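3.2 Where the pieces go when nobody is holding them

Most of the literature on shape sorting concerns the moment of insertion. The child (or the adult, who is often worse) holds a piece over a hole, turns it, frowns and pushes. Our own pilot work concerned the same moment until Vávra went through the session notes and found that participants spent a good part of every session doing something else entirely: hunting for a piece, stacking pieces, or arguing with a board that had slid into their lap. We had been recording these intervals as "other." There was a great deal of "other."

The main study therefore took the surroundings of the board as seriously as the board. Trials at the Indside site were run on an open table with a raised lip. Trials at Patside used a shallow tray with walls on the sides and at the back and a wide ledge along the front (Figure 4). The ledge was meant as a place to rest the wrists. Participants used it as a shelf, a parking lot and, in one case, a place for a sandwich.

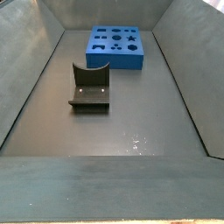

Figure 4. The walled tray, with the blue foam sorting block toward the back and the black fixture on the floor.

Adults completed 251 trials across the two sites, of which 26 were dropped, mostly for fire alarms and late arrivals. In each trial the participant was given a set of loose pieces and asked to put them away. We chose the phrase "put them away" over "solve the puzzle" after the pilot, in which the word "puzzle" caused several grown people to announce that they were bad at puzzles and then prove it.

Foam was selected for the block on the advice of Šimko, who supplied our earlier wooden boards and was tired of hearing about the noise. It has a further property we had not thought to ask for. A piece pushed at the wrong angle into foam will often go partway in and stay there, looking finished. Wooden boards reject an error promptly. Foam is more polite, and the participant moves on believing the matter is closed. We scored such placements as incomplete, over the objections of nearly everyone who made one.

The placement of the block also mattered more than we expected. With the block near the back of the tray, participants had to reach over whatever they had left in front of it. Tidy participants cleared a path first. The remainder reached over the heap, knocked it about and regarded the result as bad luck. When the block was moved forward, the heap simply migrated to the sides, where the walls held it in place and the participants forgot it. Four of the longest trials in the study ended with someone finding the last piece against a side wall, having looked everywhere else, including under the chair.

We draw a modest conclusion from this. Walls reduce the number of pieces lost to the floor of the room, and in the Patside trials that number was zero. They don't reduce the time spent looking. A piece in a corner is safe, and to a person staring at a row of oval holes it might as well be in the next building. Vávra has proposed the term "retained but unavailable" for pieces in this condition. The second author wanted "lost," and was outvoted.

The open table produced the opposite pattern. Pieces went over the lip and were retrieved quickly, usually with an apology to the experimenter. Section 3.3 takes up the apologies.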